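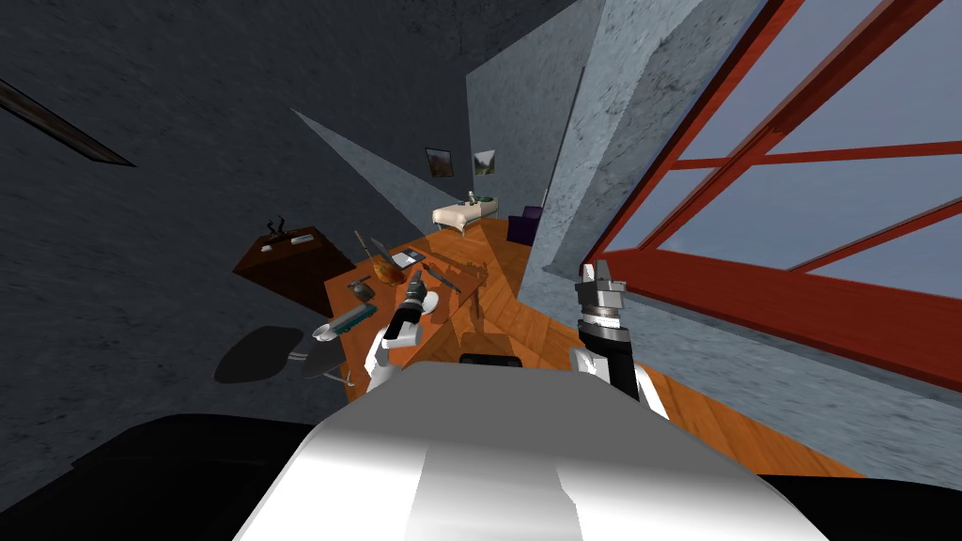
Deepika Mudaliar has always maintained that you can't understand Trelwood Town until you've stood behind the lower goal on a wet afternoon and heard the whole bank groan at once, and a good many people who have followed the club over the years would probably go along with her. Her history of the side, The Lower Goal, is the source for much of what is known about its early decades.

Trelwood Town Football Club is a semi-professional soccer club based in the small mill town of Trelwood. The team plays its home games at Poduval Park, wears green shirts with a cream sash, and is known to its supporters as the Weavers. It has spent nearly all of its life in regional competition, moving up and down between two divisions with a regularity that its followers have learned to live with, and it is best remembered outside the valley for its long run of form in the Zorska Cup, the knockout tournament played every season among the clubs of the district.

Early years

The club grew out of a works team at the larger of the town's two weaving mills. Games were first played on a sloping meadow beside the canal, and a player taking a corner at the bottom end had to stand with one foot on the towpath. Goals had no nets in those first seasons. Arguments about whether a shot had gone inside or outside the post were frequent enough that the local paper gave them their own short column for a while, and Mudaliar's book reprints several of the better ones, including an exchange of letters over a disputed winner against a neighboring village that went on from January until well after the season was over.

When the mill changed hands the new owners had little interest in soccer, and the players set themselves up as an independent club under the name of the town. They kept the green shirts they already had. The cream sash was added by hand, at home, by whoever in each player's family was good with a needle, and surviving team pictures from the period show sashes of quite different widths, some running from the left shoulder and some from the right. The modern shirt settles the matter in favor of the left.

Poduval Park

The club moved to its present home when the canal meadow was sold for housing. Poduval Park takes its name from the family that owned the land, who let it to the club on easy terms and later sold it for a sum that seems to have been more of a courtesy than a price. The field was still rough grazing at the time. Players and supporters spent most of a summer leveling it, and the soil they shifted was heaped up at the eastern end, where it settled into the grass bank that people have stood on ever since.

Even after all that work the field has a noticeable fall from west to east, so that the goal in front of the bank is the lower one. Visiting teams tend to bring this up. Trelwood captains who win the toss have traditionally chosen to play uphill first and save the slope for the second half, although there have been one or two stubborn exceptions, and the habit is so well known in the district that opposing captains who win the toss quite often pick the slope for themselves just to be awkward.

The record attendance is 3,673, set at a Zorska Cup semifinal in the days when people were simply let in until no more would fit. Safety rules have since brought the permitted crowd down to up to 2,000, and a typical league game draws far fewer than that. There is a covered stand along the south side with wooden bench seats, and a tea hut in the southwest corner whose opening hours have been a lively subject of debate for as long as anyone can remember. Floodlights arrived late, and the first evening game under them had to be stopped for a spell in the second half when one of the pylons went dark. The referee waited, the crowd sang, and the game was finished with a very long shadow over the left wing.

Playing style and the Nadar years

For most of its history Trelwood had a reputation as a hard-running, rather direct side that liked to get the ball forward early and make use of the slope. That began to change with the arrival of Tharun Nadar, who joined as a teenage winger, moved inside to central midfield after a couple of seasons, and stayed for the rest of his playing life. He made 656 appearances in all competitions, a club record by a wide margin, and captained the team for much of that time.

Nadar was not especially quick, and by his own cheerful account he couldn't head a ball to save his life. What he had was patience. He liked to stand still with his foot on the ball and wait for an opponent to come to him, and younger players coming into the side soon learned to keep moving, in the full knowledge that the pass would turn up sooner or later. The supporters on the bank took some time to warm to this. There are plenty of older followers who will admit, if you ask them kindly, that they spent his first full season in midfield shouting at him to get rid of it.

After he stopped playing he coached the club's youth teams, and then took over as manager when results had dipped and the side had just gone down a division. He brought several of the youth players up with him. Promotion came back at the second attempt, with a team whose average age was low enough that a rival manager asked, good-naturedly, whether their parents had signed the team sheet.

Zorska Cup

The Zorska Cup has a special place in the affections of the town, perhaps out of proportion to its standing elsewhere. The competition is a straight knockout, drawn round by round, with the final traditionally held on neutral ground after the league season has ended. Trelwood have won it 5 times. The earliest of these wins came in the canal meadow days, and the trophy was reportedly carried home on the coal cart that had taken the players' boots, the players themselves having walked.

The most recent win came on 03/06/2023, on a warm Saturday when the field was hard and the ball bounced like something off a playground. Trelwood fell behind early to a deflected free kick, drew level from a corner just before the break, and then had rather the worse of a long second half in which their goalkeeper was easily the busiest person on the field. The winner arrived in extra time. A long ball was half cleared, it fell kindly at the edge of the penalty area, and the substitute who met it struck it so low that it never really left the grass on its way in. Nadar, on the touchline as manager, is said to have sat down on the nearest ball bag and stayed there until the final whistle.

The cup was shown off from the steps of the town library the next afternoon. It's a tall, narrow piece of silver with two thin handles, one of which has been bent and straightened so many times that it now sits a little lower than the other.

Rivalries

The club's oldest rivalry is with the teams from farther down the canal, and dates from the time when several mills put out sides of their own and the players knew each other from work. Holiday games between them drew the biggest crowds of the year. Most of those clubs have since folded or merged, and the fixture that stirs people now is a newer one, against the university side from the other end of the district, where the two sets of fans trade songs about looms and library fines. It is noisy – sometimes very noisy – but it has generally been a friendly affair, and the home club still lays on a hot supper for both teams afterward.

Colors, crest and songs

The crest shows a weaver's shuttle above three wavy lines standing for the canal. An attempt to replace it with a plainer modern design lasted a single season. The old badge returned the following summer and has been left alone ever since, apart from a small change to the shape of the shuttle, which some people with experience of the trade had been pointing out was drawn back to front.

Supporters on the bank sing a slow song adapted from a mill workers' tune, usually when the team is kicking toward the lower goal and usually a good deal faster by the third verse than the first. The words vary from one end of the bank to the other. Mudaliar prints two complete versions in her book, side by side, along with a fragment of a third that she heard once at an away game and was never able to trace.

See also

Zorska Cup
Poduval Park
Soccer clubs with works team origins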